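Wunside Community Workshop – progress report to the Tastberg Fund
Period covered: through end of November
Prepared by Nerea Cordero, with notes from Laurențiu Crăciun

Quick one this time, sorry, the full accounts are coming separately from Ecaterina Pîrvu.

Where we are
Room is in use. Flooring finished, lights finished, second sink still not connected (plumber has been twice, needs a part). Storage wall done except for the doors. Cadby delivered the last of the shelving in one go and Crisanto Cabrera had it up before the evening group came in.

Spending
Of the 3,000 for furniture and surfaces, 700 is left. Most of it went on the long table and the shelving, as planned. Paper and tape were cheaper than we budgeted so we moved the diference into drawing materials. Receipts are in the folder, numbered, two missing – Crisanto is chasing both.

The long table
You asked in your last letter how the shared table is working out. Better than the small ones. We cover it in brown kraft paper and mark it off into big rectangles with blue painter's tape, lengthwise and crosswise, so everyone has a patch and things get put back on it. Markers and cups live on the table while a session is on and go back to the shelves after. Paper gets changed when it's too marked to read. We tried white paper first, showed every smudge, went back to brown.

Laurențiu wants the rectangles a bit smaller at one end for the younger group. Not decided. The larger ones suit the adults, who spread out.
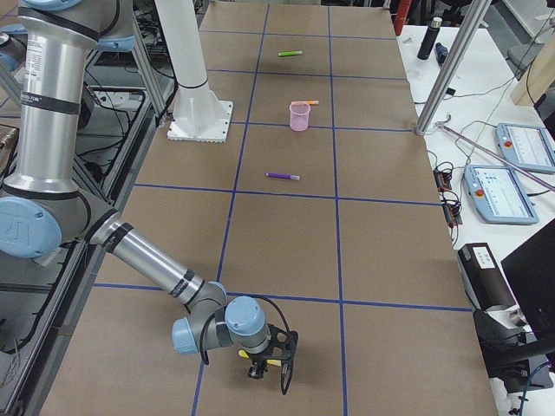 Attendance
104 people signed in over the period, counting each person once. Up on last time. Afternoon group is full, with 4 on the waiting list. Evening group has space and we need to advertise it properly, the poster went up late and that's on us.

Problems
Marker caps. We lose them, the markers dry out, we buy more. Trying one cup per table section so loose ones have somewhere to go. Too early to say.
Heating is slow before 10 in the morning. Landlord knows.
Onu have put their paper price up, so Ecaterina is getting a second quote.

Next
Doors on the storage wall. Sink. A second sign-in sheet by the side entrance, people keep walking past teh first one. Torbjørn Hovland has offered to run two extra afternoon sessions if we can cover materials, and we'd like to use part of the 700 for that – please let us know if the terms allow it or if you need a seperate request.

Nerea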